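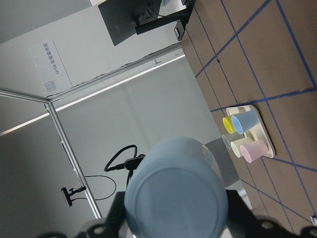
Does It Matter What You Drink It From? Mug Color and How Sweet People Say Cocoa Tastes
Final report, Intro to Research Methods
June 11, 2022

Background

We got the idea from the reading on taste and expectation in week two. Short version – people use their eyes before their tongue, and the color of the thing you drink from might push the answer around. Most of the stuff we found was on coffee and soda. Not much on cocoa, so cocoa.

Our question: does the same cocoa get a different sweetness score in a pale blue mug than in a white, orange or dark brown one?

Hypothesis: orange highest, blue lowest. We wrote that down before starting, it's in the proposal.

Method

50 people, all students at Tisthorpe, asked in the lobby of the Candard building between classes. Anyone with a milk allergy was left out. Each person tasted from all 4 mugs, small pour each time, water in between. Order was shuffled using a sheet we printed ahead so we weren't picking the order ourselves.

Cocoa was Ravon powder mixed with whole milk, same batch for each session, kept in a thermos. We did 8 sessions. Score was a line on paper from "not sweet" to "very sweet" and we measured the mark with a ruler afterward. People were told it was a taste test and nothing else. Asked them at the end what they thought it was for.

Mugs were the same shape and size. That took longer than the rest of the planning put together. First set had a brown one that was visibly thicker and we had to start over.

Results

Orange and brown came out on top and were too close to call. White in the middle. Blue was lowest, which fits the hypothesis, but the gap between blue and white is small and we would not bet on it. The gap between blue and orange held up when we ran the test from class.

Order mattered more than we wanted. Whatever came first got scored sweeter, no matter the color. Shuffling should even that out over the whole group but it adds alot of noise.

A few people guessed it was about the mugs. We ran the numbers with and without them and the pattern stayed the same, so they are kept in.

Problems

Temperature. The thermos cooled off by the end of the longer sessions and cooler cocoa can taste sweeter or less sweet depending who you read. Didn't log it. Should have.

Lobby lighting – big windows on one side, so the mugs looked different in the morning sessions than in the late ones. The blue especialy went grayish on cloudy days.

Everyone was a student and everyone was already willing to stop for free cocoa. Not a random group.

What we would change

Log the temperature every pour. Use one room with the blinds down. Fewer mugs per person, maybe just two, and more people. The Gebremichael room is free in October if next term's group wants to pick this up; booking goes through the department office. Score sheets and the order sheet are in the shared folder under "cocoa", raw marks in the second tab.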